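Handout 4: Packing, Laundry and Kit for Multi-Day Rides
Trail Guiding, Level 2
Course leader: Jocelyn Grewal

Read this before the practical. Those of you who led trips last season will think you know it already. You are the people I had in mind when I wrote it.

Where we are in the course

Last time we dealt with matching riders to horses, and with the guest who says "I've ridden a bit". This session is about what goes in the saddlebags, what goes in the support vehicle, and what goes back in the guest's own car before anyone has noticed it was ever there. The set route for all exercises is the Herov ridge ride: two nights out, with a first stop at the Irkance hut and a second at Notuvport, where there is a proper roof and a kettle.

1. Weight

A horse does not care whether the weight is useful. A wet coat, a tin of boiled sweets and a hardback about the Crimean War all weigh the same per kilo, and the horse carries them uphill at the same cost to its back.

For this course the limit is 13 kilos of dead weight on a riding horse, meaning everything that isn't the rider or the saddle. It's a house limit. Other centres use other figures and will defend them at length over supper. Use ours in the assessment.

Dead weight is worse than rider weight because it can't shift itself when the horse stumbles. A rider, even a poor one, generally tries to stay in the middle. A saddlebag has no such ambition.

Weigh both bags. Then swap things over until they match, and weigh them again. Holding one in each hand and looking thoughtful isn't weighing.

2. Balance and movement

Heavy things go low and forward. Soft things go against the horse. Anything with a corner gets wrapped in something without one. If you can hear the load at a walk, you'll be repacking it after the first trot, so you may as well do it in the yard where there's somewhere to sit.

Bedrolls go across the cantle, tied at three points, with the ends no wider than the saddlebags. Check for clearance over the loins by sliding a flat hand underneath. If your hand doesn't go, neither does the horse.

Exercise A. Your rider has a bedroll, a full waterproof, a camera with two lenses, a change of clothes and a bottle of wine "for the group". Pack it. Write down what you left behind and the exact words you used to tell them. Marks are given for the words.

3. Cloth, and the washing of it

More sore backs begin in the laundry than on the hill. Numnahs and saddle cloths come home full of sweat, hair and grit, get thrown in a heap, and go out again on Friday having been "aired".

Brush off the hair first, outdoors, with a stiff brush. Wash cool, with half the soap you think you need. Rinse twice. Soap left in a saddle cloth comes back to life when the horse sweats, and you will have a rub the size of a saucer by lunch on the second day. Fabric softener is banned. It ruins wool, it makes horses itch, and Noémie Hiebert can smell it from the far side of the yard.

Dry everything flat or over a rail, out of strong sun. Fold with the clean face inwards. Girths go in a pillowcase tied at the neck, or you can buy the next washing machine drum yourself.
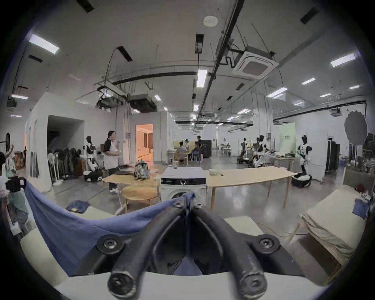
4. The kit list

Each guide carries the following, on the guide's own horse, whatever is in the vehicle:

Hoof pick and a spare hoof pick
Knife, on a cord
Leather punch, two spare stirrup leathers, baling twine
Human first aid pouch
Horse first aid pouch, packed separately and labelled so that you can tell them apart in the rain
Head torch with fresh batteries, plus a spare set in a dry bag
Route card, on paper
Radio or phone, fully charged that morning

On the matter of paper. Colton Lavoie led the October ride over Herov with the route on his phone and the phone in his breast pocket, next to an apple. He has kindly agreed to let me mention it every year. The phone went into the ford, followed by the apple, and eleven people had a longer afternoon than they had paid for. The horse knew the way, as it happens, but Colton didn't like to ask.

5. Laying out and checking

All kit is laid out on a table the evening before and checked by two people, one reading the list and the other touching each item. Touching matters. People will swear to a hoof pick they last saw in spring.

Lay out in groups: cloth at one end, electrical things at the other, paperwork by itself. Batteries get tested, in the torch, switched on. Chargers go home with the vehicle and don't travel on a horse. If it needs a socket, ask yourself which tree you were planning to use.
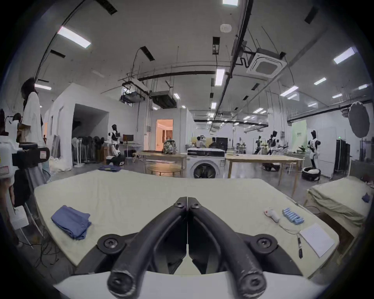 The reader ticks the list only when the toucher has said the item's name out loud. You will feel foolish for the first two minutes. After that you'll find that the second first aid pouch is empty, as Lucie Li's group did last year, apart from a receipt and a single plaster with a dinosaur on it.

When the check is finished, pack straight away and close the bags. A bag left open overnight gathers things. I've found socks in mine that belonged to no member of the party.

6. What guests bring

You will send a kit list with the booking. Guests will read the first third of it. Plan for this by putting the important items at the top: boots with a heel, hat that fits, waterproof that is waterproof.

The deposit for borrowed waterproofs and saddlebags is 21 pounds a set, returned on the last day if the set comes back with all its straps. Don't argue about straps. Count them in front of the guest when you hand them over and again when you take them back.

Jeans are allowed on day one. By day two the guest will have formed their own view of the inside seam.

Exercise B. Working in pairs, one guide and one guest, hold the bag check at the mounting block. The guest has hidden one unsuitable item and is fond of it. Pui-shan Kuo will be playing the difficult guest for any odd numbers, and should be approached with care.

7. The top of the ridge

The highest point on the route is 1,155 metres. Expect it to be colder and windier than the yard, and expect at least one rider to have a coat at the very bottom of a bag. Coats go on top or are tied in front of the saddle, always, even when the forecast is lovely. Stop before the exposed stretch, on the flat, and have everyone dress in turn while a neighbour holds the horse. Flapping a cape over your head while mounted is a good way of finding out what your horse thinks of capes.

For the practical

Bring your own bags, packed, with a written weight for each. Bring one clean saddle cloth and be ready to explain how it got clean. Chan, the grey cob, will be the model for the fitting part and leans on people, so don't stand with your back to a wall.

Written answers to Exercise A are due by 7/1/18. Hand them to me or leave them in the tack room tray, under the brick.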